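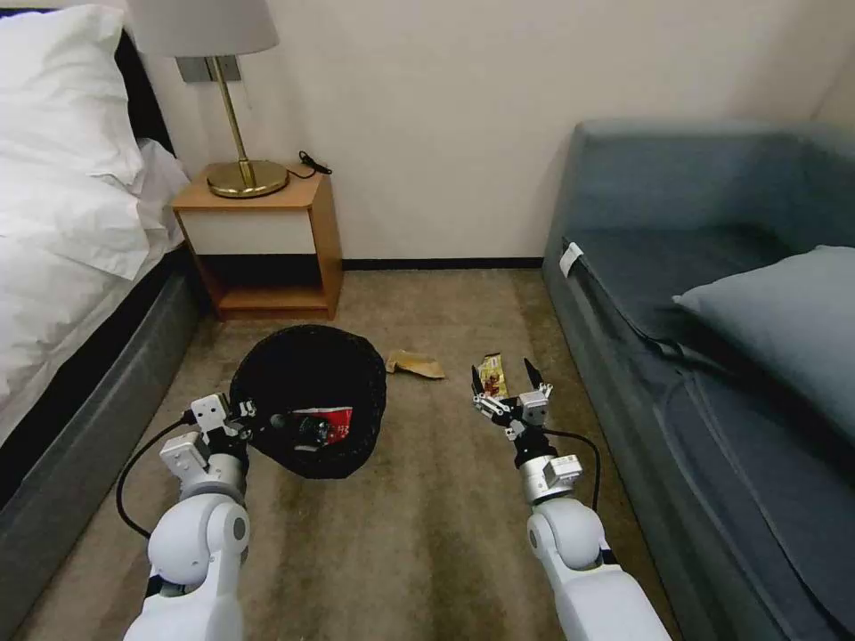 Floor pickup between the bed and the sofa, basket on its side

Budgeting for a two-armed room robot: your questions

How much should we set aside for each room we test in?
We're a small inn, so we started small! Hazem Alaoui, who keeps our books at Skendotmont, put down $785 for getting one room ready, and that's apart from the Vondo lease itself. Yours may well be less if your furniture leaves more open carpet than ours does.

What kind of trash should we plan for?
Whatever your guests really leave – wrappers, paper scraps, small drink bottles. Please ask for a demo with mixed litter on your own carpet, and don't settle for a tidy row of foam blocks. 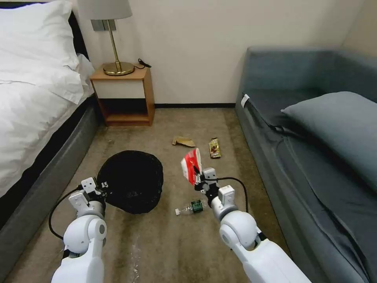 Will it fit between our beds and sofas?
Measure the narrowest gap first, and remember to leave space for the arms as well as the base. Sneha Chaturvedi measured all 33 of our rooms one Saturday, bless her, and we crossed 4 off the list.

Do we need special wastebaskets?
We didn't buy any. We do set aside $59 a month for liners and cleaning supplies, and food scraps are worth putting on your test list too.
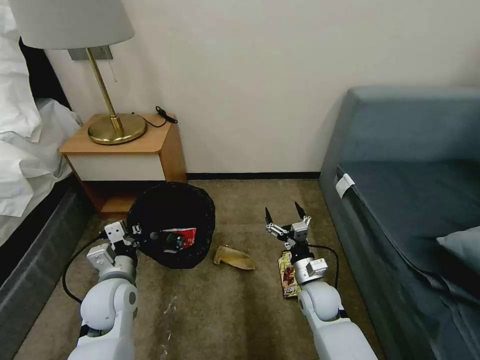
Lined basket, with a banana peel on the carpet

Lease or buy?
We leased through Gridside, and we'll look at buying again in December.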